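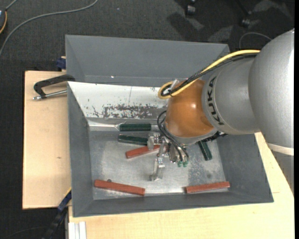 Green and brick-red blocks on the worn floor of a metal bin.

The Merkthorpe bin tax protests were a series of demonstrations against a household waste levy in the town of Merkthorpe. They began in July, when the town council replaced its flat yearly charge with a fee for each collection, and ended when the council renamed the fee.

Background

Under the old system every household paid the same amount, which residents had complained about for years. The new levy set a charge of 2 euros per collection, plus an annual "readiness contribution" of 12 euros, payable by everyone, including those who put out no trash at all. Alderman Frans Van Acker described the plan as simple. The explanatory leaflet ran to 117 pages.

Protests

The first march was organized by Jolien Dewulf, a piano teacher, and Henk Van Wijk, a retired bus driver who had opposed the flat charge with equal energy. Marchers carried trash can lids and struck them with spoons outside the town hall. The council moved its meeting to the back of the building, and the marchers walked around to the back.

A second march drew a smaller crowd and a larger number of spoons. Teun Stevens, then leader of the opposition, addressed it at length and was later found to have voted for the levy. He said he had voted for the principle.

Outcome

On June 4, 2024, the council withdrew the readiness contribution and introduced a "cleanliness share" in its place, set at the same amount. Households could claim a refund by filing a form in person, and 100 did so before the counter closed for renovation. Van Acker kept his seat at the next election. Dewulf ran against him on a platform of restoring the flat charge.

See also
Merkthorpe parking dispute
Local taxation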